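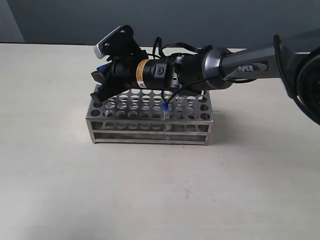

Search this notebook Search Clear

11th May

Rack and tube seating check, bench by the grey wall.

Purpose: settle which holes in the stainless rack hold the capped tubes upright, before the Waltholm samples are moved across from the old plastic racks. The plastic ones have gone brittle at the feet and two have been thrown out already. The stainless rack came from Flamdale with no drawing and no hole sizes on the delivery note, so everything below is from our own measuring.

Rack as received: top plate with a grid of round holes, a second perforated tier underneath, flat panel at the bottom. Thin metal corner posts. Open at the sides, so the lower end of a tube can be got at for wiping. Top plate and lower tier are in line to the eye. I put a straight rod through the corner positions and it passed both tiers without touching at all four. Rack sits flat, no rocking on this bench. It does rock slightly on the sink bench, but so does everything else.

Tube: clear, blue screw cap. Used empty and dry, cap done up finger tight. The label was soaked off last week and there is still a trace of adhesive near the base, which matters for the withdrawal notes further down.

Method. Place tube in hole, let go, wait for it to settle, look at lean from the front and from the side. Then lift by the cap, straight up, and note whether the rack comes with it. Same tube throughout. Started at the right of centre and worked outwards.

Results, first pass:

Small holes — tube will not enter. Do not force. The cap would take the load and the thread is not meant for it.

Middle size — tube enters, stops on the bottom panel, lean hardly visible. Cap stands just clear of the top plate, enough to get hold of. Lifts out cleanly except where the adhesive catches on the lower tier.

Large holes — tube enters easily and leans until it meets the edge of the hole. Acceptable for parking a tube for a minute. Not acceptable for settling, where the interface has to stay level.
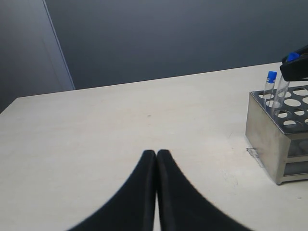 The lean in the large holes depends on where the tube lands at the lower tier, so the same hole gives a different answer on each try. I stopped recording individual angles after the first few and wrote "leans" instead. If anyone wants angles they will need a better method than a set square held against the corner post.

Rack mass, empty, on the floor balance: 986 g. The plastic racks are 337 g. The extra mass is welcome. With the plastic rack you needed one hand on it to pull a tight tube, and with this one the rack stayed put every time, adhesive or no adhesive.

Edges: ran a cotton swab round the holes in the top plate. It snagged in one place on the back row. Dressed with a fine round file, swabbed again, no snag. Lower tier not checked, as I could not get the swab in at a useful angle. To do.

Bench top: wiped down beforehand with the usual detergent and a damp cloth. There is a small mark on the cream surface that does not shift with either. Tried 80 per cent ethanol on a corner of tissue, no change. I have left it alone. It does not transfer to a clean tissue, so treat it as a stain in the surface and do not spend more time on it.

Comment from Pei-shan Kao, who read the first pass at lunch: the caps are all the same blue, so once the rack is filled there is no telling the Trurnik tubes from the Waltholm ones from above. Agreed. She suggests a dot of paint on the cap, one colour per source. I would prefer a row letter scratched on the top plate and a map on paper, because caps get swapped. We have not decided. For now, one source per rack.

She also asked whether the Au tubes fit. These are the gold sol ones and they are slightly wider at the shoulder. Not tried. They should go in the large holes and will probably lean there as well, perhaps less. Need one emptied first, and I am not doing that with sol in it.

Carry over:
- check lower tier edges
- repeat with tube filled to the 34 ml line, water only
- one Au tube, empty
- ask Flamdale for hole diameters, both tiers
- decide paint or letters

Filled test first. A filled tube may sit differently in the large holes, though I do not expect it to help. Until that is done, middle size holes only for anything that has to stand overnight, and put a strip of tape over the large ones in the front row so that they are not used by habit. Tape is in the second drawer. Use the paper sort, the plastic sort leaves a residue on the steel.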